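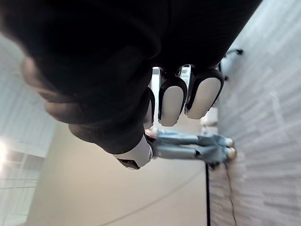
Cahier n° 8, p. 158

Juillet, fin de matinée. Repris le planificateur de saisie, branche Trarska. Je suis resté bloqué un moment sur la poupée en bleu pâle : couchée sur le dos, doigts juste au-dessus, et le filtre de profondeur me mange les jambes dès que la paume noire prend trop de place à l'image ! J'ai mis un masque de la main calculé depuis la cinématique, à relire par Renato.

Côté navigation, Plemico gonfle trop le bord du lit (la couette qui retombe compte comme un mur) et le couloir jusqu'au chevet passe pour bouché. Inflation ramenée à 3 cm, à vérifier demain. 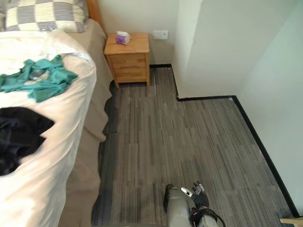 Bras côté allée, main ouverte, rien dans les doigts.

Pour le linge, c'est la segmentation qui coince – les vêtements noirs en tas sortent comme un seul objet, alors que le blanc et vert foncé se détache très bien. 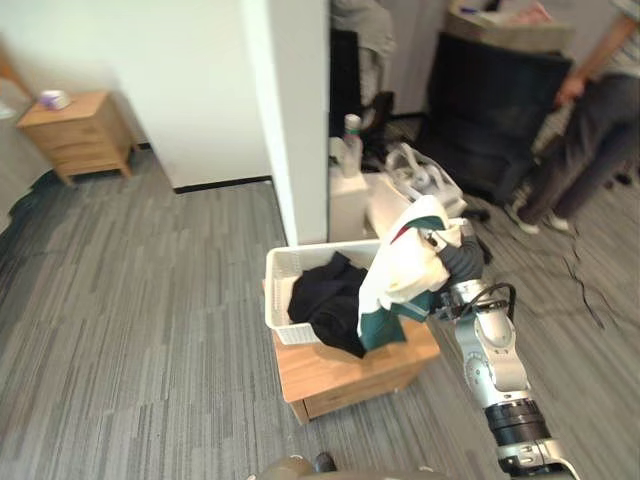
Du coup j'ai ajouté un seuil sur les plis, réglé à 90 au pif. Reste à rejouer les logs avec Abella et à demander à Renato s'il a touché aux gains du poignet.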